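Workshop notebook, July – gear cell, bench side

Kettle on, door shut, trying to get the good practice notes into some sort of order before the Kvam people want their copy. Most of what follows is me arguing with myself, so scribble in the margin if you disagree.

First thing, speed limits. We've had 200 mm a second pencilled in for anything done with the guard open, and I'd like to make that a proper rule and stop treating it as a habit. The Prekden sheet lets you go up to 300 for "short moves" but never says what a short move is! I asked three people and got three answers, so I'm striking it out. One number, guard open, full stop.

Second, fingers. I want the pads looked at before every batch and the result written down, even if all you write is "fine". The change interval is 2,000 grips on the Vidberg schedule and I'm happy to keep that as the upper limit, but a pad that's picked up oil or swarf wants doing sooner (I know, I know, it's fiddly). Please don't wipe them with the blue rag, it sheds.

Third, and this is the one I keep going back and forth on – where we let the arm take hold of a spur gear. My draft says across the teeth on two opposite sides, bore left clear, and never by the end face if there's another way in.

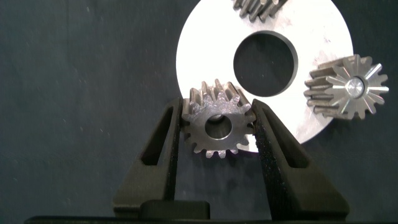 Gear held upright by the teeth, bore clear, disc and two more gears behind.

I like this grip for checking because the bore faces you and you can see straight away if the thing has gone in crooked. What I don't like is the clearance. Neighbouring parts need a minimum gap written into the rule, and I'd put it at 3 finger widths for now, measured from the outside of the finger and not from the pad. Patell's template has a box for this already, so we may as well use it.

Also wants adding: sweep the surface between batches. Bits and dust on a dark mat look like nothing until the vision check starts flagging them as parts.

Still to do – ask whether the speed rule covers teaching by hand, find the old pad log, and get the revised sheet pinned up by the stop button. The old one can go in the recycling.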